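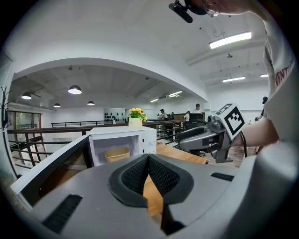
Tristono held its pre-season open day on October 14, 2022, with no snow below the top lift. The resort's brochure promises 56 runs. I walked the lower slopes with Gladys Urrego from the lift office, who could point to 13 that opened before Christmas last winter.

The new restaurant, Flistora, sits at 1,275 metres and calls itself mountain dining. I had a bowl of barley soup and a small roll, and I've eaten better in the car park at Apaza. The view is good. Day passes go up again in June, and I won't be buying one early.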